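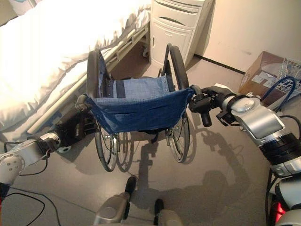
Raltard Trial Asks Which Everyday Chores Machines Are Ready to Take On

The Raltard Institute for Applied Automation has released the first findings of a study on whether general-purpose robots can handle the small, repeated jobs that fill a working day in homes, care settings and shops. The interim report was published on 9th January and covers work carried out at the institute's Didholm site.

The study looks at 9 chores. They include folding towels, loading a dishwasher, restocking a low shelf, clearing a table, bringing a water jug to a bedside and moving an unoccupied wheelchair from one part of a room to another. Each chore was chosen after interviews with people who do the work for a living, including care aides, hotel housekeeping staff and store clerks.

According to the report, the robots completed 3 of the chores often enough to be considered for supervised use outside a test room. Wheelchair moving was among them, along with table clearing and shelf restocking. The remaining 6 chores were rated as not ready. Towel folding was finished in most attempts but took several times longer than it would take a person, and the dishwasher task was stopped early in many runs when items were placed in the wrong rack.

"A chair with two handles at a known height is a fair task for a machine with two hands," said Florian Cordier, who directs the study. "A basket of mixed laundry is a much harder one. We would ask anyone reading these results to look at each chore separately and to be careful about drawing a general conclusion from them."

Wheelchair moving was tested in a room furnished with a hospital bed and a bedside cabinet. The robot was required to take hold of both push handles, steer the chair clear of the bed and leave it at a marked point. No person was seated in the chair at any time during the study, and the report states that the results should not be read as applying to the transport of patients.

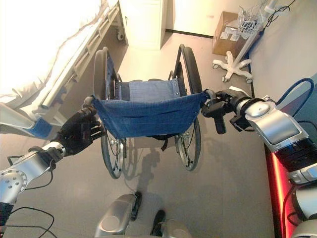
Both push handles of a folding wheelchair are gripped during work on the chair-moving task.

Almost 200 attempts were recorded for the wheelchair task. The report lists turning in tight spaces as the most frequent source of failure, followed by uneven pushing, in which one hand moved ahead of the other and the chair drifted off its path. Changes made to the control software in May reduced the second problem. The first remains open, and the authors note that many real rooms offer less space than the one used for testing.

The report also addresses the question of staff time. A member of the study team supervised every attempt and was able to halt the robot at any point. Under those conditions, the authors write, none of the chores yet saves labor, and a care home or shop that adopted the machines today would need to assign a worker to watch them. The institute plans to measure how much supervision can safely be reduced in the next phase.

Gorkover, a maker of care equipment that contributed to the cost of the study, said in a written statement that it welcomed the publication of failed attempts alongside successful ones. The company added that it has no present plans to offer a robot for sale and will review its position when the full results are available.

Further testing will take place at Park, the institute's second site, where a small shop floor and a furnished apartment are being prepared. Work there will repeat the full set of chores with furniture placed differently from one session to the next. Staff from local care providers will be invited to observe and to suggest additional tasks.

The interim report, including a table of results for each chore and a description of the scoring method, may be requested from the institute's publications office in Didholm.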